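Can a Robot Do Your Chores Yet?

By the Vorkard Kids desk
26 December 2020

You may have a robot at home already. A robot vacuum rolls over the floor, bumps into a chair leg and turns around. It does one chore, and it only has to move along flat ground.

Chores that need hands are much harder. Think about picking up a sock. You know it is a sock even when it is rolled in a ball. A robot has to work out where the sock is, how to hold it and how hard to squeeze. Many robots have two stiff fingers to do this. You have 5 on each hand, and they bend and feel.

Plugging in a lamp is harder still. The plug has to face the right way and line up with small slots.
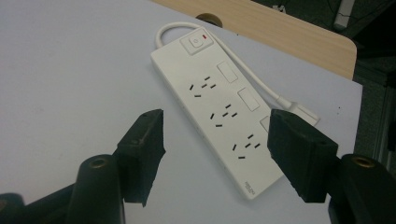
Cords are a problem too. A cup keeps its shape when you lift it, but a cord bends somewhere new each time. Robots need a lot of practice with things like that, sometimes 2000 tries or more for one small job.

So for now, you still have to clean your room.

Last updated: 26 entries in Machines

Related
How Does a Robot Vacuum Find Its Way?
What Is a Sensor?
Why Do Factories Use Robot Arms?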